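Zernside Center Opens Shared Writing Desks, Sets Supply Drive

Community Learning
Sun 12 July

The Zernside Community Learning Center has opened its shared writing desks to the public following the completion of work on the second-floor study room. The desks are available to any resident holding a center card, and the basic supplies kept on them may be used free of charge during open hours.

The opening concludes a project that began in February, when the center closed the study room to replace its lighting and repair the floor. During the closure, evening classes in letter writing, bookkeeping and adult literacy were moved to the ground-floor meeting room. Those classes have now returned upstairs.

Under the new arrangement, pens, markers, pencils and paper stay on the tables between sessions. In past years, supplies were stored in a locked cabinet and signed out at the front counter, a practice that many class members described as slow. The center reviewed the sign-out system last fall and found that much of the first part of each evening class was taken up by the distribution and return of materials.
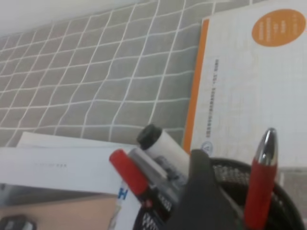

The center has set aside funds for 500 notebooks and has asked two local suppliers, Dolico and Ematex, to submit prices for the coming year. A decision on the supply contract will be posted on the notice board outside the study room. Until then, the desks will be stocked from existing inventory and from items donated by residents.

Desk Supplies

Each table will be checked at the end of the day. Staff will test markers on scrap paper, remove those that no longer write, and return the remainder to the table for the next session. Caps should be replaced firmly after use. Residents who find that a marker has run dry are asked to place it in the tray by the door and to take another from the supply shelf.

Pencils will be kept in larger numbers than pens, at the request of the bookkeeping class, whose members work on printed ledgers and often need to correct entries. A sharpener is mounted beside the window. Permanent markers are not to be used on the tables or table coverings, and children under the age of ten must be accompanied by an adult when using them. 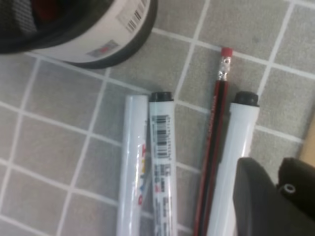
White markers and a striped pencil with a red eraser.

Donations of new or lightly used writing materials will be accepted at the front counter. The center is able to take pens, pencils, markers, erasers, glue sticks, and unused notebooks of any size. It is not able to take paint, correction fluid, loose blades, or opened bottles of ink. Donors who would like a receipt should request one at the time the items are delivered.

The supply drive carries a goal of 200 donated items by the end of the summer session. Any items beyond that number will be shared with the branch reading room on Bai Street, which offers a smaller program of classes on weekday mornings.

Notebooks for Enrolled Residents

Residents enrolled in an evening class will receive one notebook at the first meeting of the term. The notebook is theirs to keep. Additional notebooks may be purchased at cost from the front counter, and the fee may be waived on request.

Instructors have asked that class members write their name and class inside the front cover. A number of notebooks were left behind at the end of the last term and could not be returned to their owners. Unclaimed notebooks are held for one month in the box beneath the coat rack. After that time, written pages are shredded and any clean pages are used as scrap.

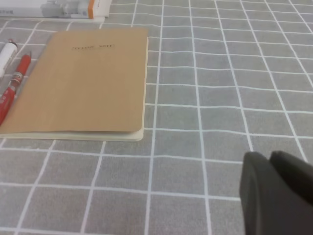 A kraft-covered notebook and a red pen on one of the gray checked tablecloths.

Residents who prefer to bring their own materials are welcome to do so. The center cannot accept responsibility for personal items left on the desks, and bags should be kept under the tables so that the aisle to the rear exit remains clear.

Printed Materials

Brochures, catalogs and course booklets may be read at the desks and should be left there for other visitors. Single copies of the center's own class schedule may be taken home. Organizations wishing to leave printed materials must first submit one copy for review at the front counter. Items that are out of date will be cleared from the tables at the start of each month.

The center will print 100 copies of the fall class schedule in large type. Residents who need a large-type copy are encouraged to reserve one in advance, either in person or by calling the center and asking for extension 2547.

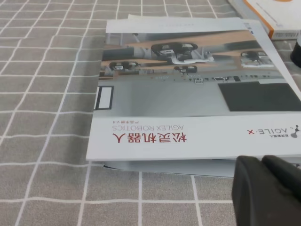

Hours and Use of the Room

The study room is open Monday through Thursday from 10 a.m. to 8 p.m. and Saturday from 10 a.m. to 2 p.m. It is closed on Fridays and on public holidays. Desks cannot be reserved by individuals. Groups of four or more may reserve a table by completing a form at the front counter no later than two days before the date of use.

Covered drinks are permitted. Food is not permitted at the desks at any time. Table coverings are to remain in place, and spills should be reported to staff promptly.

Enrollment for the fall evening classes opens in August. Further notices concerning the supply contract and the donation drive will be posted at the center.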